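Basketball shorts (folding)

Basketball shorts are loose, knee-length or shorter athletic shorts with an elastic waistband. For storage they are treated as a flat garment, along with short-sleeved jerseys and shirts of the same colour. Screen-printed team graphics, contrasting hem bands and side seams all affect how the fabric lies once folded.

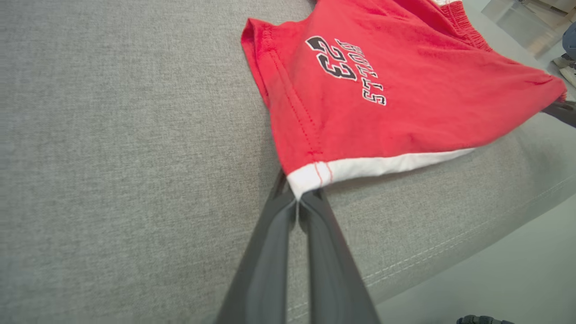 Which part of a pair of shorts should be lined up first?
The waistband. Gathered elastic is the least flexible part of the garment, so the legs are matched to it and then smoothed down to the hems.

Methods

In the half fold, one leg is laid over the other along the centre seam and the crotch point is tucked in to give a straight side. The piece is then folded once or twice toward the waistband. The Lestley fold, described by Zdzisław Żak, adds a final turn into the elastic and suits drawers at least 14 cm deep.

Short-sleeved shirts are laid face down. Each sleeve is turned in over the body. 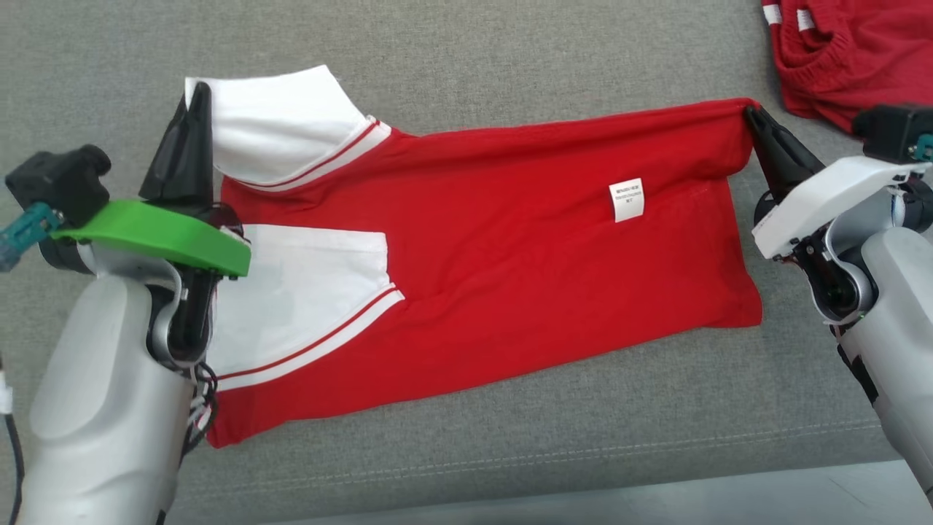 The sides follow, and the hem is brought up to the collar. Cuffs with ribbing or stripes are kept flat, as a doubled cuff leaves a ridge in the stack. Stacks are commonly limited to six garments.

See also: Laundry; Pallel drawer divider; Garment care label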